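A grove for Gadisa Workneh at Grimidon: thoughts wanted

hillfoot_jean
Good evening all. Many of you will have heard by now that Gadisa Workneh died in August, aged 51, at home in Ekard with his family round him. I only met him the once, at the Prineo gathering, where he talked so happily about acacia pods over supper that his food went stone cold and someone had to fetch him another plate. He did more than anyone I know of to get the herding families of Grimidon a proper say over their own dry-season pasture, and I'd love us to do something in his name. My thought was a small grove of native trees, fenced, on the slope above the Abdella spring. I've had a word with Mebrat Fikre, who worked alongside him for years, and she is happy for us to talk it over on here first and will pass things on to the families. What does everybody think?

oldsedge
A lovely idea, Jean, and thank you for starting this. I wrote to him for years about grass seed (he had very firm opinions on grass seed!) and he always answered, even if it took him a season. Count me in for a contribution.

Tamsin_R
I hate to be the grumpy one on a thread like this, but I'm uneasy about the fence. That slope is where the goats come down to the water. Gadisa spent half his life arguing against outsiders putting wire round other people's grazing with the best of intentions, and I can just hear him sighing. Could the money go to the pasture meetings instead? They always struggled to pay for transport for the women from the far side of the valley.

hillfoot_jean
Oh dear, I hadn't thought of the goats at all. I was picturing something quite small, some 60 trees, but I do see that small to me might be a long way round for a goat.

brackenbank
I'll disagree with Tamsin a little, though warmly. Gadisa wasn't against fences as such. He was against fences that the families hadn't asked for. The lower enclosure at Grimidon was agreed by the herders themselves, it was opened up again after 3 years, and he was as proud of that as anything. A thorn hedge rather than wire, with a gap left for the animals, might suit everyone. And seedlings without any protection are just an expensive lunch.

Tamsin_R
Fair point about the lower enclosure, and I'd forgotten it was thorn. I still think it has to be their decision and their choice of slope, and I'd still like something put by for the meetings.

oldsedge
Could we not do both? A few trees and a bit towards the transport. My worry is the watering. Who is going to carry water up there through the dry months? I've seen far too many memorial trees that were memorial sticks by the second year.
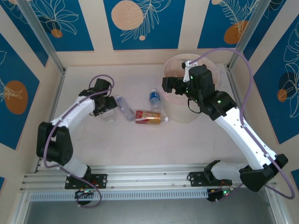

brackenbank
Watering needn't be as hard as all that, oldsedge, if the seedlings go in at the start of the rains and are kept few in number. For the dry spell afterwards I'm a great believer in the bottle method, which we used on our own bank when it baked solid. It wants nothing fancier than a clear plastic bottle like the one lying on its side in the photo. Prick a pinhole or 2 in the lower side, bury it most of the way next to the roots with the neck tilted up, and top it up whenever somebody happens to be passing. I lost hardly any that way, though my soil is heavy clay and I dare say Abdella is a good deal sandier, so do ask Mebrat before taking my word for it.

Tamsin_R
Please, please collect them up afterwards though. Plastic crumbles horribly in strong sun and goats will eat anything. Clay pots would be kinder, and there used to be potters in Ekard who would be glad of the order.

brackenbank
Clay pots it is, you've talked me round on that one.

hillfoot_jean
You are all so good. I've had a message back from Mebrat this evening. She says the families would rather choose the spot themselves and would like fruit trees as well as acacia, as Gadisa was always pinching figs. She is at the spring on Saturday for the pasture meeting and will raise it there, transport money included. I'll post whatever she sends me.

oldsedge
Figs! Yes, that's him all over. Put me down for one of those, please, Jean.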